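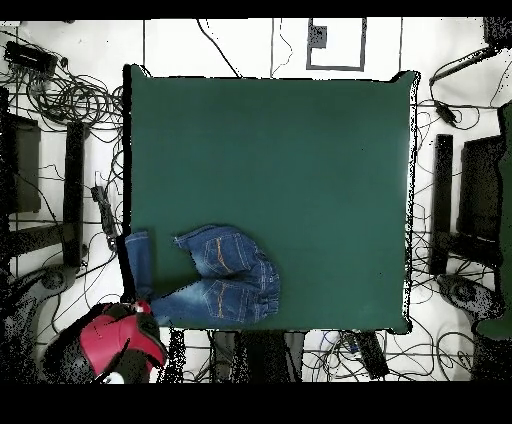 February 16, 2021. Kusbridge, folding bench.

Denim day again. The Skomis order wants every pair of jeans folded to fit the Vundier shelf, which was plainly designed by someone who owned no trousers, and I have been told to settle on one fold and write it down so we stop having four. Started from the worst case, a pair dropped on the mat from hip height and left as it fell. Every pair comes off the rail like that if you're in a hurry, so it seemed fair. The one on the green mat went seat up, both back pockets showing one above the other, with a leg wandering off to the left and its hem over the border. I was pleased with the pockets. The orange-tan stitching curves across each of them and you can find it at a glance in a heap of dark blue, when the rest of the garment is offering you no information at all.

So, first rule, provisional: find the pockets before touching anything. If you can see both, you know which way is up and where the waistband has got to. If you can see one, you know less than you think. I spent a good while last time smoothing out what I took for a leg, and it was the other leg with the first one inside it.

Methods tried today, in the order I lost patience with them.

The shop fold. Legs together, seat outwards, crotch point tucked in, hem to waistband, then in thirds. Looks very good. Needs the jeans flat to begin with, and getting them flat takes longer than the folding. The crotch point is the difficulty, as ever. Tuck it too early and it comes out when you lift the hem; tuck it too late and you're posting it into a gap with your fingertips like a letter to someone you don't like. Fine on stiff denim. On the softer washed pairs it slumps by the time it reaches the shelf.

The Bhatia fold. This is the one on the laminated card by the door, inherited from whoever had the bench before us. One leg over the other, fold in half, fold in half again. The card says "and again if required" and I would like to know who required it. Quick, forgiving, hardly any smoothing. The packet comes out thick at the waistband end and thin at the other, so a stack of them leans. By the fifth pair it's leaning enough to be rude. You can alternate them end to end, which cures the lean, but then half your waistbands face the wall and nobody can read a size.

The roll. I was against the roll. Folded in half lengthways and rolled from the hem up, it goes in the drawer beautifully and doesn't go on the Vundier shelf at all, because round things on a shelf with no lip do what you would expect. Two went behind the radiator. Roll is for drawers. I will concede drawers.

Measurements, for whoever orders the next shelf. The mat is 90 cm a side, so a long pair won't lie out on it properly unless you go corner to corner, and going corner to corner makes everyone fold crooked. The longest inside leg in the box is 76 cm, and once you add the top half of the trousers that's well over. I've been laying the waistband near the right side and letting the hems hang off the left. This works until you lean on the bench, when the weight of the hems starts pulling the whole pair away from you, very slowly, as if it hoped you wouldn't notice.

Against that, the mat is a great improvement on the bare bench. Denim grips it enough that you can pull a crease out with one hand without the garment coming with you, and the edge gives you something straight to square up to. The colour helps too. Indigo on teal isn't much of a contrast on paper, but the faded patches and the whiskering stand out well, and it's the faded patches I end up steering by when the pockets are underneath. It does show a bit of shine down the right side under the lights. I keep reaching out to smooth it. It's light. It doesn't smooth.

Other small things:

Belt loops. Do not pull a pair straight by a belt loop. It is exactly where your finger wants to go, and the loop then has an opinion about how the waistband lies for the rest of the fold.

Empty the pockets first. Today's haul was a paper receipt, washed, and a button belonging to nothing in the box.

Bunched cuffs. If the cuff is bunched, open it out before bringing the legs together. I skipped this twice and got a lump in the middle of the packet both times, in slightly different places, in case anyone wants to call it a result.

Fasten the top button? Card says yes. I say it makes the waistband easier to find and the front harder to flatten. Left open for now, will try the other way on the next lot.

Timing. I didn't time anything. The stopwatch is in the drawer with the rolled jeans.

Where this leaves the Skomis order: there are 306 pairs in it and I'd like to do them all one way. Leaning towards the Bhatia fold with one change, which is to fold the waistband end under by a hand's width before the second halving. It evens out the thickness and the stack stood up by itself through lunch. The back pocket finishes on the outside, stitching showing, so you can tell a folded pair from a folded-badly pair across the room. Needs checking on the heavier denim, where I suspect the hand's width becomes a fist.

To do: get a longer mat, or put the spare one end to end with this and see if the join catches. Ask Vundier whether the shelf can go up one hole. They said in September that it could and then sent us a bracket for something else. Redraw the card and leave off "and again if required". Fetch the two pairs out from behind the radiator before somebody turns it on.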